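Silence Should Not Need a Subscription

I have been sitting in meditation for nine years, mostly badly. I say this at the beginning so that you do not take me for a teacher. I am a person who sits on a folded blanket in the morning, before the bus, and who has some opinions about what is happening to this simple habit.

Last September the group in Runthorpe where I used to sit decided to move its evenings onto an application called Tarkano. The reasons were sensible. The hall was cold, the key was always with the wrong person, and three of our members had moved away and wanted to continue. With Tarkano we could all sit at the same hour, each in our own home, with a bell at the start and a bell at the end. I voted for it. I would like this to be known too, as I am going to complain.

The first thing I noticed was the number. When you finish a sitting, the screen tells you how many minutes you have collected since you joined. Mine said 264 after the first weeks, and I felt pleased, and then a little ashamed of being pleased. Dita, who sits more than anybody I know, had 2,786. Nobody had asked her to show it. It was simply there next to her name, and I found that I looked at it before I closed my eyes.
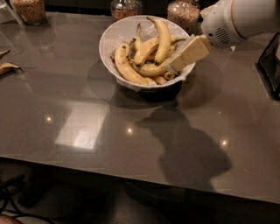 I do not think the people who make such programs have bad intentions. They want us to come back, and a number brings people back. But come back to what? In my first year, an older woman in the group, Mared Kneath, told me that the useful sittings are very often the ones you would rather forget: the knee hurts, you plan the shopping, you get angry with your sister for something she said when you were twelve. You stand up and you think the time was lost. There is no way to put this in a number. The program counts the minute in which I was awake and the minute in which I was writing a letter in my head, and it counts them the same.

One can answer that the bell in the hall did not know the difference either. This is true. But the bell did not congratulate me.

The second thing is the voice. On Tarkano there is a recorded voice for every trouble: for worry, for bad sleep, for the end of a love, for a difficult manager. I have tried many of them. Some are beautiful, and when my father was ill I played one of them every night for weeks and I was grateful for it. I would never say to a person in pain that she must sit alone in the quiet like a monk. If a voice helps you to get through the night, please use the voice.

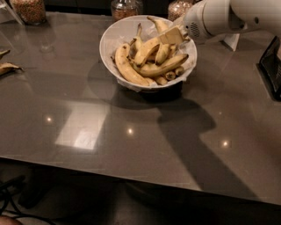
My worry is about the habit that comes after. When every feeling has its own recording, I begin to look at my feelings as a kind of list of repairs. I wake up, I feel heavy, and before I have even understood what the heaviness is, I am already scrolling to find the right treatment. It used to be that I sat down and stayed with the heaviness for a while. Sometimes it told me something. More often it told me nothing and went away by itself during breakfast.

My friend Ramalho does not agree with me, and he is a fair man, so I will give his argument. He says that most people have no teacher, no group and no hall, not even a cold one. For them the telephone is the only door. He himself began with a recording on a train, with a crying child in the next seat, and he would not have begun otherwise. He says that I speak like someone who has already eaten and now tells others that bread is too heavy. I have thought about this often. He is right that it is a door. I only want to ask how long a person should be charged for standing in it.
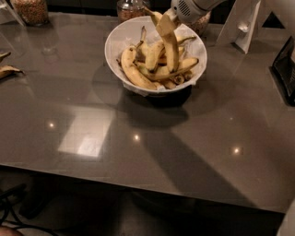
Because this is the third thing — the money. I do not mind paying. We always put coins in the box for the heating, and a teacher must live. But we paid for a room and for heat, and when we could not pay, we sat anyway. Now if I miss a payment I lose the bell, and I lose the faces of the people I sit with. A friend in the group stopped coming in winter, and I learned only much later that it was the price. In the hall somebody would have noticed her empty cushion the same evening.

So I have made a small change for myself. I still join the group on the screen once a week, as I am fond of them and it is a long way to travel. The other mornings I use a kitchen timer, which rings in a very ugly manner. I do not write down the minutes. I have asked the others if we could meet in the old hall again in spring, even if only for one evening, and two of them have said yes. Dita has offered to look for the key.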